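Notebook > Bench 2 > Desktop teardown > Groltden tower

March 5, 2018

Groltden tower, second session. Side panel off, case flat on the bench, board still on its standoffs. The aim is to get the board out whole, with the CPU still in the socket, and find out whether it can go into the Wollia test rack or gets stripped for parts. Attila Sipos wants an answer before he orders a replacement.

Complaint on the ticket from February: machine restarts under load, no beep code, nothing useful in the event log. Memory was swapped then with no change. Supply was swapped for the Geston bench unit, also no change. That leaves the board, the CPU, or heat. Old thermal compound had gone chalky and came off the heat spreader in flakes. Cleaned with isopropyl and lint-free wipes, two passes.

Checked the capacitors before touching anything else. The row of four by the socket was the first suspect. Looked along the tops with a flashlight held low from the side, then again from the opposite side. No doming, no crust around the bases, no brown residue on the board. Same for the pair near the middle and the pair above the memory slots. The small dark ones toward the rear ports are harder to judge by eye. Will put the ESR meter on those once the board is out.

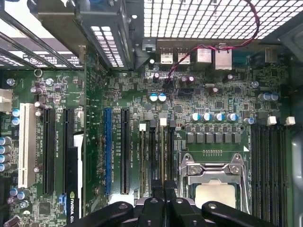 Socket area, capacitor and choke rows, rear ports. Red/black pair still plugged in.

The twisted red and black pair runs down over the rear ports to a small black header just below the USB housings. Labeled it with tape at the plug end before pulling. I do not trust the silkscreen on this board for polarity, so the tape has an arrow on the red side. Pull by the plug body only. The last board from this batch lost a pin to somebody tugging on the wire, and the repair took longer than the diagnosis.

Socket: load plate and lever left closed. Lever runs along the right side with the ports at the top. Leave it latched during removal, and do not take the CPU out in the case. If it has to come out, do it on the mat with the magnifier over it.

Resistance across the CPU supply output, power disconnected, was steady and not a short. Did not record the figure because the leads were the bad set (replaced, old ones in the bin). Repeat with the new leads. Input side of the regulator, measured to ground after a discharge wait: 590 ohms, climbing slowly, then stable at 2,020. Consistent with capacitors charging from the meter. Not conclusive either way.

Chokes: pressed each one with a nylon spudger. None move. No discoloration on the board between the chokes and the socket.

Rear grille had a mat of dust on the inside - brushed and vacuumed before starting. If airflow was that poor, heat is now the favorite. Vītola had the same model in last year with the same symptom, and it came good with new compound and a clean fan. Their sheet is in the shared folder under fans, wrongly.

To do:
- ESR on the small dark capacitors
- repeat supply resistance with new leads
- new compound, then load test for 18 hours on the Geston unit
- log temperature every 2 minutes during the test
- ask Attila whether the original fan was kept

Screws from the side panel are in the tray marked G. Board screws go in the same tray, other compartment.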